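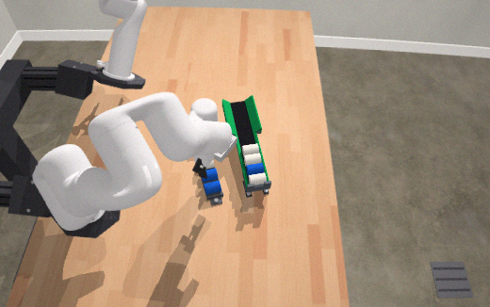
A long butcher-block table, seen from above.

June 27, 2025

I have wanted a wooden worktop for my kitchen since we moved in, and in March I finally bought one. It was 800 dollars with delivery, from a small shop called Kuusisto. My wife said this was too much for a piece of wood. She was maybe right, but she also chose the color.

The first thing I learned is that you must oil it before you use it. I put three coats on the top and forgot the underside. After 14 days one corner had lifted a little. I wrote to my friend Dinesh Bhardwaj, who did his own kitchen two years ago, and he answered with only one sentence: "Oil the bottom also." So I took out the screws, oiled the bottom, and waited. The corner went down again, almost to where it was.

Now I do the top once in a month. It takes me 30 minutes, and then the kitchen smells like nuts until the evening. I use an old cotton T-shirt, cut in pieces. Please put the used pieces in water before you throw them away, as some oils can make a cloth catch fire by itself. I did not know this before and it scared me.

There is one dark ring next to the stove from a wet iron pan. I tried lemon and salt, then fine sandpaper. It is lighter now but I can still find it. My wife puts the fruit bowl there.

Next month I want to make a shelf from the piece that was left over.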